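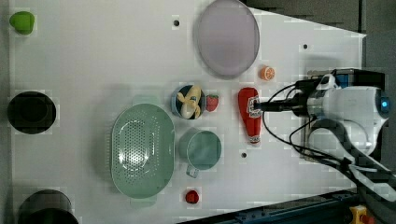 # Bririco Table Set

A list of kitchenware and toy food that lives on a white tabletop, plus the rules for laying it out. It was written for whoever gets the table next, usually on a Sunday, usually with half the set in the wrong cupboard.

The full catalogue runs to 2743 entries, most of them spoons. This card covers only the part people ask for.

## What's in the set

| Item | Notes |
|---|---|
| Plate | Pale lavender-grey, darker rim. Goes near the back. |
| Bowl | Small and dark inside. The banana's usual address. |
| Mug | Pale green or teal, depending on who you ask. |
| Colander | Mint green, oval, tab handle at each end. |
| Pot | Black, round. Has never cooked anything. |
| Fruit and veg | Strawberry, tomato, pepper, orange slice. |
| Ketchup | Red, white label. See below. |

## The ketchup

The ketchup is logged as `condiment/soft`. An earlier version filed it under `bottle/rigid`, and Mavonov spent an afternoon looking for the lid size. 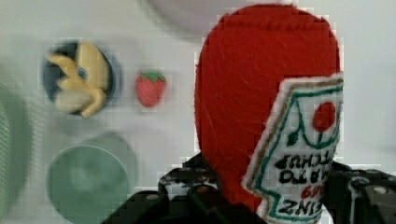 **Can the ketchup be swapped for a real bottle?**
Please don't. The set is meant to be soft where food is concerned, and the Fondville table still smells faintly of vinegar.

## Laying the table

1. Wipe the top first. Red fluff travels.
2. Put the plate down before anything else, then the bowl and mug.
3. Scatter the food. Scatter means scatter – a tidy row of vegetables is a greengrocer's, and we have no licence.
4. Lay the ketchup on its side. It will end up there anyway.

Allow 5 minutes for a layout, or 20 if the strawberry has gone missing again. 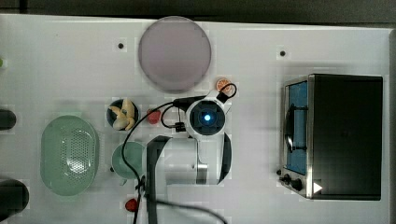 *Plate at the back, orange slice by its lower edge, mug below the bowl.*

## Known issues

- "Mug" and "cup" are both used in the labels for the same thing. Zeman prefers "cup". Search for both.
- The orange slice is counted as fruit, but 9 older entries have it as a garnish.
- Colour names were agreed under poor lighting. "Mint" and "teal" should be read generously.

## Washing

Hard items go in warm soapy water. Soft items get a damp cloth and a night on the radiator – spot clean only, labels outwards.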